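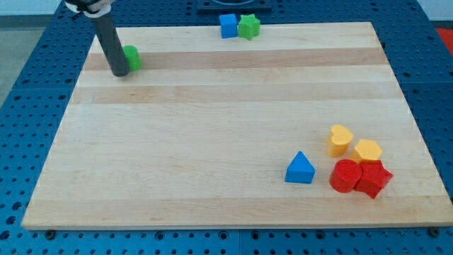 October 19, 2022

Okay, sourdough-smelling lab today, and I mean that as a compliment to the wheat paste! Picking up where I left off with the book adhesive tests. Batch 7 has been sitting in the fridge since the last entry and it has gone a little grainy on top, but underneath it's still smooth and I'm going to keep using it until it gives me a reason not to.

What I wanted to settle was the hinge repair on the Pearce ledgers. These are big heavy account books, the boards are barely hanging on, and somebody long ago went at the spines with what I think is carpenter's glue (brown, shiny, cracks like candy when you flex it). I had the first volume on the bench most of the morning getting that stuff off. Poultice on, wait, scrape with the bone folder, poultice on again. The Skamix gel is SO much better for this than the old methyl cellulose mix. It stays where you put it, even on the vertical part of the spine, and it peels up in one skin when it's ready. I was leaving it on too long last week, by the way. If the edges have started to curl you've missed the good moment and the old glue is hardening up again.

Spine linings: tried the Drirnska paper, both weights. The light one is lovely to handle and tears with a nice long feathered edge, but on a book this heavy it feels like putting a Band-Aid on a suitcase. The heavier one fights you a bit around the cords. I ended up doing light first, then heavy over it with the grain running the same way, and after pressing it opened flat without that awful creak. Very pleased! I'd like to see how it looks after it's been opened and closed a lot, so the dummy book is going to get 1000 openings (in batches, while listening to something, I'm not a monster to myself). So far I've done 40. No cracking, no lifting at the head, a tiny bit of looseness at the tail that may have been there already. Should have written that down before I started. Writing it down now.

Paste notes, mostly for whoever makes the next batch:

- soak the starch overnight, not "for a while"
- strain it twice through the horsehair sieve, the second time really does matter
- the thin mix for tissue, the thick one for cloth, and please label which is which on the jar and not on the lid (lids wander)

Cloth is the other headache. The Gomow swatches came and the green is nowhere near the green of the ledgers. It's a cheerful lawn sort of green and we need something closer to an old pool table. I can tone the undyed cotton with acrylics, I've done it before and it came out decent, but it stiffens the cloth and then the turn-ins are a pain. Might try one coat, very thin, brushed both ways and dried flat between blotters. If that fails I'll go back through the scrap drawer, where I'm sure there was a piece of buckram with the right sort of color.

Oh, and sandpaper! I used up the last of the 3000 grit polishing the edge of the lifting knife, so that needs to go on the order. The knife is wonderful now. It slid under the pastedown on volume one with hardly any push, and I got the whole sheet up in one piece with the old bookseller's ticket still attached. I've put the ticket in a polyester sleeve in the ledger's folder so it doesn't end up in the sweepings.

Volume two is interleaved with blotter under the small weights. Don't open it before the blotters have been changed, it was damper at the gutter than I expected. The other volumes can wait for November, when the big press is free again.

Next up: more openings on the dummy, cotton test strip, order sandpaper and blotter.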